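[jovavstead-house] Re: Drying things by the sink, and the table under the window

From: Zainab Igwe
To: jovavstead-house list
In reply to: Ekene Nwankwo

On a weeknight in April Ekene Nwankwo wrote:

> Hi all,
> Could somebody tell me what we decided on the drying rack? I came down at
> 7 this morning to make tea and there were glasses upside down on a dish
> towel, on the windowsill, and on top of the microwave. The big Horka rack
> is gone from the counter and I can't find it in the hall closet.
> Also, are we allowed to leave things on the wooden table overnight? I
> remember Mattes saying something about water marks last year, but I don't
> remember which way it went.
> I don't mind either way, I just want to know where to put my stuff.
> Ekene

Ekene, thanks for asking. I'll answer the whole list, as Ladi wrote me with the same question.

The Horka rack is in the basement, on the shelf to the left of the washer. I took it down there myself. Two of its feet had lost their rubber caps and it was leaving rust spots on the counter. I scrubbed the spots with baking soda and most of them came off. If anyone has caps that fit, the rack can come back up. The hardware store on Akpan Street has two sizes and I bought the wrong one. The packet is in the junk drawer, so please don't buy the same size again.

Until then, plates and pans should be dried by hand and put away. I know that's a nuisance after a big dinner. Adaeze has offered a folding rack from her old apartment, but it's at her sister's and she won't be over there until the end of the month.

On the table, what we agreed last year was this. Wet things can stand on it if there is something under them. Bare wood and a wet glass is what caused the marks at the window end. Mattes sanded and oiled that part and it took him most of a weekend, so please go easy on it. He used the Osex oil, and the can is under the sink behind the dish soap. There is enough left for one more coat. He'd like to do the whole top again before summer, and he'll post here when he needs it cleared.

Overnight is fine for things that are drying. It isn't fine for mail, chargers, or the bag of potatoes that was there last week.

I went over what we have for the table and tried to sort out what stays. My notes, for anyone who wants to object:

1. Dish towels. We have plenty. The thin ones are for drying and the thick ones go under things. They're in the second drawer now, thin on the left. Please hang them up when they're damp – the drawer smelled bad when I opened it.

2. Slotted holder. White plastic, with a shallow oval tray and two thin rods going up from the ends. I'd like this to stay on the table for the time being. It takes up little space, and it can be moved with one hand when somebody wants to eat there. The gray cloth can stay at that end too. Shake it out now and then.

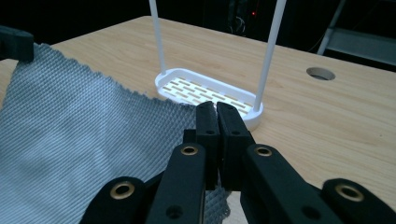
3. Wooden trivets. One is cracked all the way through. I've set it aside for Ladi, who thinks he can glue it. The other one is good and should go back on the hook by the stove.

4. Jars with no lids. These are leaving. If one is yours, take it off the table by the time Mattes starts sanding. After that they go to recycling.

5. The cork mat. I can't remember who brought it. It's too small for a pan but it works for the teapot, so I'd keep it.

Ladi also asked whether we could spend house money on a new rack. There was 161 in the kitchen envelope when I last looked, and the dishwasher hose still has to come out of that. I would wait and see Adaeze's rack first. If it's no good we can talk about it at the next house dinner.

Last thing, the windowsill. Please don't dry glasses there. The window opens inward and one of the blue ones has already gone that way.

Zainab

--
2 replies | 0 attachments | Share this thread
Jovavstead House mailing list – contact the list owner to unsubscribe
Back to top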